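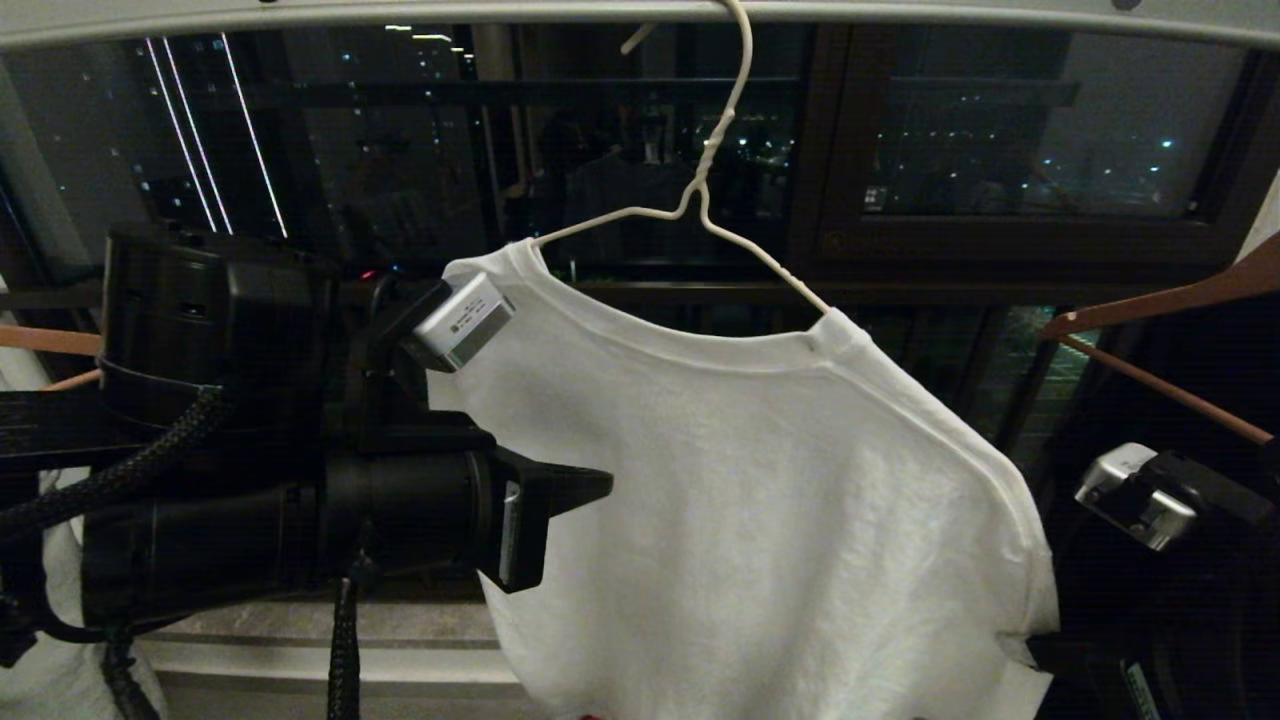

White tee on the wire hanger, left arm in at the shoulder, right arm down by the sleeve.

Subject: Re: [robotics-club] garment task, what are we doing for Saturday

Sorry for slow answer, was in lab till late and then my laptop wanted updates. Replies under your points.

> Is the shirt task still the one we are entering at Marsden, or did
> we switch to the towel? The sign up form only lets us put one.

Shirt. Form is in already under Workeck, both arms. Please nobody edit it, last time two people did and we got listed twice.

> How many demos do we have on the hanger so far? The sheet says 295
> but the folder looks bigger than that.

Sheet is old. 663 in the folder, but that includes the ones from before we moved the rail, and those I would not train on. Different height, different everything. 295 is the good set, all white shirt, wire hanger. I want another 100 before we freeze. If everyone who has a slot does their slot we get there by Friday night easy.

> Can we use the wooden hangers too? They are already on the rail.

Leave them on the rail but don't hang the tee on them. The shoulders are way thicker and the left gripper comes in too close. I tried. Wire only for now, wood is for after the competition. Having them in the background is fine, good even, the Marsden rail will have other stuff on it.

> Left arm keeps coming in too high on my runs. Is that me or the
> calibration?

Bit of both I think. The offset file got overwritten in July and whoever restored it used the Drarnari one, so the left wrist was off. Fixed now, pull before you start. But also you are starting with the jaw pointed at the collar. Start lower, point it at the middle of the chest and then come up to the shoulder. Go slow near the hanger wire, the wire moves if you breath on it.

> What about the window? It's all reflections after dark.

Yeah. I know. Evening runs have the city lights in the glass and some lamp streaks upper left. I looked at the numbers for day vs night and couldn't see a diffrence worth arguing over, so keep doing evenings. Just write day or night in the notes column. A lot of rows have nothing in that column, you know who you are.

Other things

- watch the cable loop on the left arm, give it slack before you home it. Do not tape it to the housing again, took me ages to get the glue off
- shirt wrinkles are ok, don't iron it between runs. Just re-center it on the hanger
- if a run goes wrong keep it and mark it fail, don't delete
- Rerkumar form for the travel money is due before the weekend, still missing 3 people
- van leaves 7 am Saturday from the back lot. Bring the spare gripper pads, they're in the drawer with the hex keys

Someone wants to trade my 8 pm slot Thursday? Have a midterm the morning after. Can take any lunch slot instead.

ok going to sleep, will push the new training config tommorow before class

sent from phone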